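Remley Center Staff Notes: The Brick Table in the Fernandes Room

November 15, 2023

The construction play collection at the Remley Center for Family Learning holds 2,090 toy bricks. Most of them are kept in closed storage on the lower level. A much smaller selection is brought up to the Fernandes Room, where families and staff use it at a wooden table near the window. Heidrun Wallner, the center's coordinator of play materials, decides which bricks come up, how long they remain, and how they are put away.

Ms. Wallner joined the center when the Fernandes Room was still used for meetings. She oversaw its conversion under the Vustetance program, the center's plan for returning underused rooms to family activities. In an interview conducted at the center, she discussed the selection of materials, the arrangement of the room, and a tidying routine that has been revised several times.

"When the room opened, we put out far too much," Ms. Wallner said. "We had up to 300 bricks on one table. Children would run their hands through them, which they enjoyed very much, and then they would leave. Very little was built. Parents spent most of the visit picking things up from the floor."

The number was reduced in stages. The first reduction was to 100, and smaller sets followed for younger children. Ms. Wallner said she had expected complaints and received two, both from adults.

"With a handful of bricks, a child looks at each one," she said. "You hear them talk about it. This one is the same as that one, this one is the baby. I do not think a four-year-old can have that conversation with a mountain of plastic." 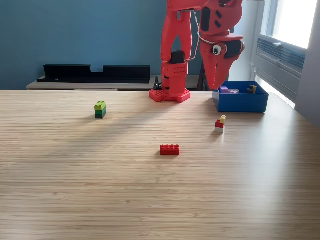
Bricks and the blue bin at the table in the Fernandes Room, Remley Center.

Color is the main consideration in making up a set. Ms. Wallner prefers to include several shades of one color along with a few bricks that have no near relation. The stack of lime, medium, and dark green is one she uses often when training new staff. It can be built light to dark or dark to light, and a child who is asked to choose will usually have an opinion.

"Green is useful to us because the shades are easy to tell apart and the word stays the same," she said. "A child will say green, green, green, and then stop and look again. After that you get light green, or grass, or pickle. I write those down. Pickle is now the name of a storage drawer."

Purple and lavender serve a similar purpose, although Ms. Wallner noted that the two are harder to separate late in the afternoon, when the daylight has gone. Red and yellow are included for contrast. White is requested less often by children but is valued by staff as a base, as it makes the bricks above it easier to see from across the table.

Asked whether the sets are meant to produce particular models, Ms. Wallner said they are not. The center does not supply printed building instructions in the Fernandes Room. Finished models are not displayed, and no photographs of suggested constructions are posted.

"We tried cards for one season," she said. "The children who could follow them finished and asked for the next card. The children who could not follow them asked their mothers to do it. In both cases the mother was holding the card."

The position of the table was also considered at length. An earlier plan placed it in the middle of the room, with access from all sides. Natnael Asfaw, who manages the building, recommended the window side, where the daylight is strongest and the low cabinet against the wall can be reached without crossing the floor. Ms. Wallner initially disagreed.

"I wanted children on four sides," she said. "Natnael asked me to sit there for a morning and simply watch people walk in. Everyone went to the window first. They put their bags down, they looked out, and then they turned around. So the table went to where they were already standing."

The wall was repainted during the same period. Ms. Wallner said the previous color, a strong yellow, had made it difficult for children to find yellow bricks when seated low at the table. The present blue was selected by staff vote from a short list of colors prepared by Mr. Asfaw. She described the result as calm and said that she no longer notices it, which she considers a recommendation.

Sunlight remains a practical concern. On bright days a line of shadow moves across the tabletop, and some children will follow the lit portion, shifting their work a little at a time. Staff are advised to leave the blind open unless a visitor asks for it to be lowered.
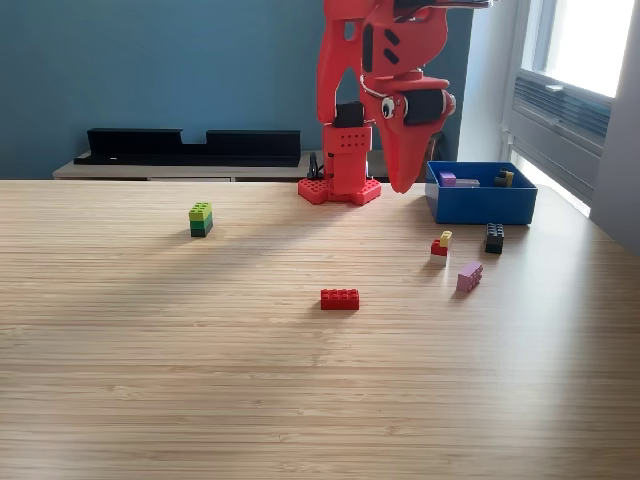

Parvathi Sundaram
Staff Writer, Office of Programs and Publications

Putting away is treated as part of the activity, and Ms. Wallner spoke about it in more detail than any other subject. The current routine uses one open blue bin, kept on the table and within reach. In earlier versions there were four, each assigned to a color.

"Four bins was my idea, and I defended it for longer than I should have," she said. "It looked very orderly. But a child who is tired and has a coat half on does not want to be told that the brick is in the wrong box. We were correcting people on their way out the door."

Under the single-bin routine, the only instruction given is that the bricks go into the bin. Sorting is done later by staff, or by children who ask to do it. Ms. Wallner said that a considerable number do ask, and that they tend to be the same children who were least willing to tidy when sorting was required.

The bin itself was chosen for its low sides. A deeper container was tested and withdrawn after staff observed that younger children could not see the bottom and would tip the whole thing over to check. It must also be light enough for a child to slide along the tabletop. It has no lid. Lids, Ms. Wallner said, are lost, sat upon, or used as boats.

Staff do not clear the table completely between visits. A few bricks are left out, with one or two small stacks standing and others lying apart. This practice was introduced by Nandini Devadiga, who leads the morning sessions, and was adopted for the whole schedule after a trial in December of the year before last.

"Nandini noticed that a perfectly clean table made some children wait for permission," Ms. Wallner said. "If there is already a tower of three, and one red brick lying by itself, they know what kind of table it is. They either add to the tower or they take it apart. Either one is a good start."

The loose brick is usually placed toward the middle, where it can be reached from both ends. Ms. Wallner said that she favors red for this purpose, and that Ms. Devadiga favors pink. The matter has not been settled.

A written sheet for the room is kept at the front desk. It asks that stacks left out be no more than a few bricks high, that no brick be left on the edge of the table, and that the floor under the window be checked before the lights are turned off. The last item was added at the request of Prakash Nambiar of the evening staff, who had stepped on a brick in thin shoes and submitted a report.

"It was a full page," Ms. Wallner said. "He included the color."

Bricks are washed on the lower level in mesh bags and spread on towels to dry. Marked or chewed pieces are withdrawn. In the most recent review, 84 bricks were removed from the collection, most of them with bite marks deep enough that they no longer fitted firmly with others. Replacement bricks are obtained through Akis, the center's supplier for play materials, and are checked for fit against older stock before being issued.

Ms. Wallner prefers to mix new pieces with old ones from the first day. New bricks grip tightly, she explained, and a set made up entirely of new stock can frustrate a child who is still learning to pull two pieces apart. Older bricks separate with less effort. Staff are asked to avoid using tools of any kind on bricks that have become stuck and to send them downstairs, where warm water generally resolves the problem.

Asked what she would change in the room, Ms. Wallner named the seating. The present stools are of one height, and adults who join in at the table must either stoop or kneel. Two lower benches have been requested for the coming budget year. She would also like more storage for sets that families have asked to find again on a later visit, a service now provided informally and only when a staff member remembers.

"There is a boy who comes with his grandfather, and they want the dark green ones," she said. "All of the dark green ones, and nothing else. I keep those in a bag with their name on it, behind the desk. If I am away, the bag has to be explained to somebody."

Families wishing to use the table may ask at the front desk on arrival. Reservations are not taken for individual visits. Groups should write to the Office of Programs and Publications and indicate the ages of the children attending, so that a suitable set can be brought up beforehand.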